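Search this site Enter keywords Go

Print this page E-mail this page

Student Project Reports
Automated Bed Making in Serviced Lodgings: Effects on Room Staff
Submitted April 19, 2020

4. Method

The study was carried out at Besside, a lodging firm with 121 rooms on two sites. Room staff there record bed-making tasks with hand-held grippers, and the recordings are used to train the arm that Studum is building for the firm. Six members of staff took part. Each was asked to keep a work diary through December and to fill in a short form at the end of every shift.

5. Results

5.1 Time. A recorded bed takes longer than an ordinary one. Staff were given a reduced room list on recording days, but the list was set before the shift and was not changed when a task had to be repeated. Diaries mention missed breaks on this account.

5.2 Physical load. Less bending was reported, as the tool adds reach. Complaints moved from the lower back to the wrist and thumb - the forms had no box for either, so these were written in the margin.

5.3 Skill. Staff fold and tuck by feel. With the gripper they have to work by sight, and patterned sheets and thick quilted covers were named as the hardest items.

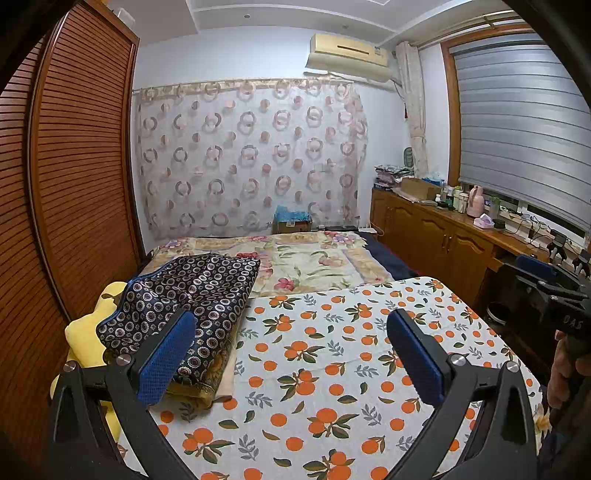

5.4 Pay and status. A recording allowance is paid per 100 accepted tasks. Rejected tasks are not paid, and the reason for rejection is not passed back to the worker. Four of the six wanted this changed before any other point.

6. Limits

The sample is small and one site only was visited. No arm was in service during the study, so nothing can be said on job numbers.

Related reports
Abubakari: Shift Planning in a Part-Automated Laundry
Tisano: Hand Tools and Wrist Strain in Packing Work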